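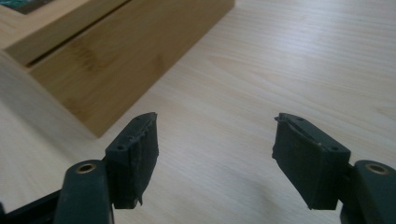
*Figure 1. The tabletop, with the direction of the grain and the light on the finish.*

# Care of a shared wooden work table

Project report, 3 Jan 2021
Group: Oluwatosin Garba, Morenike Aliyu, Syahrul Subramaniam
Supervisor: Ladi Akinola

## 1. Why we chose this subject

In the Haruna building every student group uses the same work table. It is 1271 mm long and 725 mm wide. People eat at it, draw at it and put their bags on it. Our supervisor asked us to choose an ordinary object and to write a care plan which other students can really follow. We chose the table, as the discussion about how to clean it has been going on since we came here.

## 2. The surface

The wood is light in colour. The grain lines are fine and soft, and in Figure 1 they run diagonally, from lower left to upper right. The finish is not fully matt. In the upper right part of the figure the light gives a faint shine.

We learned that the shine is useful for inspection. If you look at the table straight from above, you see mostly the colour. If you bend down and look along the surface towards the window, you see much better where the finish has become dull. Morenike discovered this by accident when she was looking for an eraser. After that we did all the inspections in this way.

## 3. What we tried

We tested the cleaning methods on offcuts which we got from the joinery shop in Lukavberg. Garba Ezeani, the joiner, did not allow us to test on the table itself. The offcuts had the same clear finish, put on in 3 coats.

| Method | Result on the offcut |
|---|---|
| Dry cotton cloth | Removes dust, does not remove grease |
| Damp cloth, then dry cloth | Good for most dirt |
| Damp cloth with mild soap | Good for grease, must be wiped again with clean water |
| Kitchen sponge, rough side | Fine scratches, the shine is lost |

We wiped always in the direction of the grain. Syahrul also made one offcut where he wiped across the grain with the rough sponge. The scratches were much easier to see on this piece than on the others.

The offcut on which we left a wet cup during one night got a pale ring. It became weaker during the next days, but it did not go away completely.

## 4. The care plan

- Wipe with a dry cloth at the end of the day.
- For sticky marks use a damp cloth and mild soap, and dry the table at once.
- Follow the grain.
- Put a mat under cups and under metal tools.
- Do not use the rough side of the sponge.
- Check the surface with low side light every 2 weeks, and write dull places in the notebook.

## 5. Problems and open questions

The offcuts were new and the table is not, therefore the results may be different. In December the room was closed for several days, and our notes from this period are short. We also did not have time to test the wax from Usemska which Garba Ezeani recommended. The tin and the remaining offcuts are in the cupboard next to the sink, and the next group is welcome to use them.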